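Last updated: 7/2/18
Filed under: Lab diary, Simulation, Grasping

I came early to the office today and the long run was finished. 1,021 episodes, all in the simulator, and I drank my coffee in front of the table of results. The method from March used the overhead view and the hand view together. Now I removed the overhead view completely, so the policy must decide only from what the hand sees. I was expecting a bad number. It succeeded in 222 of the last 400 episodes, better than I feared, but I don't trust it yet.

What bothers me is the textures. In the Titgate scenes everything is plain, large flat surfaces and no marks, and I think the network learns mostly from the straight edges. When I add texture in the Bindine scenes, the success falls quickly. So in the afternoon I stopped training and looked at the hand views one by one, which I should do more often.

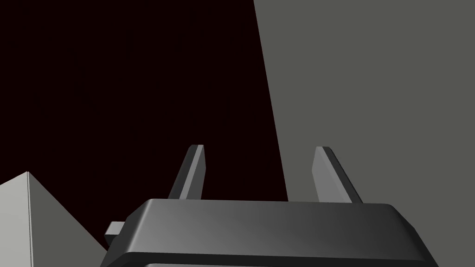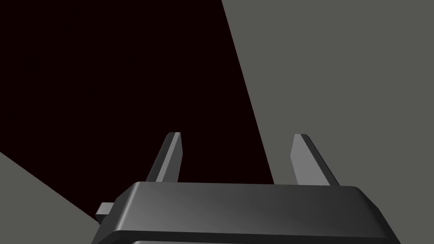
Hand view in the simulator, both with open fingers and nothing between them.

After some time looking I wrote in my notebook that the gripper itself takes a very large part of the view. The network receives all these dark pixels every time and they teach it little. I can mask the body and keep the fingers - or crop the lower part, but then I lose the base of the fingers, and I am not sure if it matters. I will try the mask first.

I also repeated the training with 8 different seeds on the Arellano machine. Six are close to each other and two are much worse. I don't want to hide the two in the average, so in the report I will draw every seed as its own line. It is not so beautiful but it is correct.

Tomorrow I must copy the logs to Triltov before the disk is full, and start the masked version in the evening. My eyes are tired. I made soup and I go to bed early.

Contact | Copyright | Back to top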